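7 March 2025
By Danai Liapis

Wanted: people who like small shiny things (and don't mind putting them away again)

I've been meaning to write this since November and kept getting distracted by the actual work, so forgive me if it comes out in a bit of a rush. We need more hands at the Saltville object library. Five of them. Well, five people, so ten hands, and I'd be thrilled with every one.

If you haven't come across us, we're the long room above the old Lamitz shop on Teden Street, the one with the green door that sticks. We lend out boxes of objects. Nurseries borrow them, so do art classes, a couple of care homes, and one very keen drawing group that meets in a pub and always brings everything back smelling faintly of chips. Each box has a theme, like round things, or kitchen things, or things that make a noise when you shake them. People take one away for a few weeks, use it however they like, and bring it back for the next lot.

What's happened is that we've been left an enormous collection. Mrs Gunawardena taught infants in the town for years and years and kept everything, and her family have very kindly passed the whole lot on to us. Bless her, she never threw out a button. There are balls, blocks, beads, wooden fruit, plastic fruit, tins of shells, cotton reels, a startling quantity of egg cups. It came in 23 crates and they are stacked along the back wall, and I can no longer get to the good kettle.

So we're running a sorting season, and we'd love you to come and be part of it.

What you'd be doing

You'd take a crate, spread one of the big cloths over a table, and go through it piece by piece. Everything gets looked at properly, wiped if it needs it, given a short written description and a tag, and then put in the tray where it belongs. The describing is the bit I love most and the bit people are most nervous about, so let me say now that you don't need any fancy words. Plain ones are best. A teacher ringing up for something smooth and round and cheerful needs to hear from us what we've got, and "ball, misc." is no use to her at all.

Colour is where it gets interesting. You'd think a ball would be easy! Then you pick one up and it's three colours depending which side you're on, and you start having long conversations with the person next to you about whether that's cream or yellow, and is there such a thing as a peachy pink, and suddenly it's time for tea. 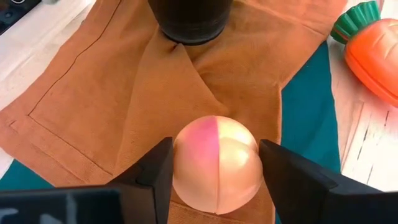 Glossy ball in peach, cream and bright pink, with the seam running top to bottom. Filed under "round, shiny".

We had quite a debate over the wording for that one. My first go at the card just said "pink ball", and Desmond Lindgren made me do it again, quite rightly, as most of what you see is peach and the pink is only a patch. What I like is how sharply the pink stops at the seam, with creamy yellow on the other side of it. The finished card says "peach and cream, glossy, bright pink patch, seam" and I'm very happy with it. That's the level of detail we're after. Shine matters too, by the way. The drawing group are forever asking for anything with a good highlight on it, and they get quite sulky with matt things.

We're hoping to get 400 pieces carded and tagged by the end of the season. I'd settle for fewer if they're done nicely.

Who we're looking for

Anyone over sixteen, really. You don't need experience of museums or libraries or schools. It helps if you can sit with a fiddly job for a while and still be pleasant at the end of it. Neat handwriting would be lovely but I can't insist on it when mine looks the way it does. If you're good at spotting that two things belong together (a lid and its pot, say, or the missing skittle), please come, we need you badly.

Some of the work can be done sitting down the whole time, and all the tables are a good height for a wheelchair. The crates do need lifting on and off, so if you're happy to carry, tell me, and if you're not, don't give it a second thought. I'm sorry to say there are stairs up to the main room. There's a ground floor room at the side we can use on request and I'd just need a day's notice to bring a crate down.

When and how much

Sessions are two and a half hours, mornings or afternoons, and I'd ask you to sign up for at least six of them so that it's worth showing you how we do the cards. You can spread them out or bunch them up.

It's a small thank-you payment, I'm afraid, and I wish it were bigger. Each person who does the full six sessions gets £200, paid at the end by bank transfer, and we cover bus fares as you go if you keep your tickets. Tea, coffee and biscuits are on us. Bring your own lunch if you want to stay for both halves of the day, and please nothing with turmeric in it near the cloths. I speak from experience.

How to put your name down

Drop a note through the green door or come up and say hello when the sign's out. I don't want a CV. What I'd like is a few lines about you, which mornings or afternoons suit, and a description of one small object you've got at home. Any object. Three or four sentences, just tell me what it looks like so I could pick it out of a tray. Last time somebody wrote me half a page on a pepper grinder and I still think about it.

If writing isn't your thing, bring the object along and describe it to me out loud over a cup of tea, which counts just the same.

Desmond and I read everything together and we'll get back to you either way. If we end up with more people than chairs I'll start a list for the next round, as there's still the dressing-up trunk to do and I haven't dared open it yet.

Do pass this on to anyone you think would enjoy it, and if you've borrowed the box of bells, could we please have it back?

Danai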